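Buying hand-held grippers: questions from site leads

Maintained by Giorgia Zanetti, purchasing. Send corrections to Yung-ching Wei before the July order closes.

What does one kit include?
One Nomley gripper, a pair of finger pads, a cable and a carry case. The Wanora recorder is a separate line on the order form.

What does it cost?
The gripper is $1,313. Spare pads are $154 for a box. The recorder is $189 a month on lease, and we do not buy it outright.

One gripper or two per operator?
Budget by task list. Pick-and-place work needs one. Clothing and bedding should be planned with two, although a folded item can be picked up with a single unit.
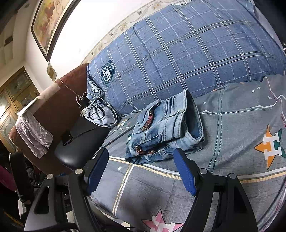 Folded jeans on a printed bed sheet, with the blue-padded fingers open toward them.

How fast do the pads wear?
It depends on the fabric. Denim has thick seams, rivets and buttons, and we replace pads after 200 hours on it. Cotton sheets and T-shirts are easier on them. If your task list is mostly denim, order one box of spares per gripper with the first purchase. Reordering later means a second freight charge.

Can we use pads from another supplier?
Fang pads fit the same fingers, but they have not passed our grip check. Do not order them on a project budget code.

Do we need to rent a room?
Usually no. Household tasks are recorded in homes, on the furniture that is already there. Leave the room line at zero unless your site lead has approved a studio.

How should a two-gripper station be budgeted?
Enter two full kits — not one kit and a spare gripper. Each unit needs its own pads and cable. Add one recorder lease per unit. 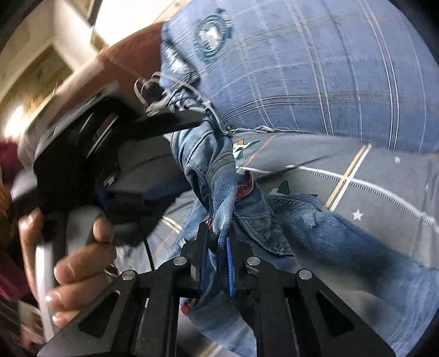

The form does not add the second lease automatically, so check the total before you submit. Two leases come to $378 a month. Sites that start mid-month pay for the full month.

Is there a discount for larger orders?
Not at present. Unico handles our freight and will combine shipments to the same address, but the unit price stays the same.

Who approves the order?
Giorgia approves single kits. Anything with two or more kits also goes to Yung-ching for a check against the task list. Orders received on Saturday are read the following week.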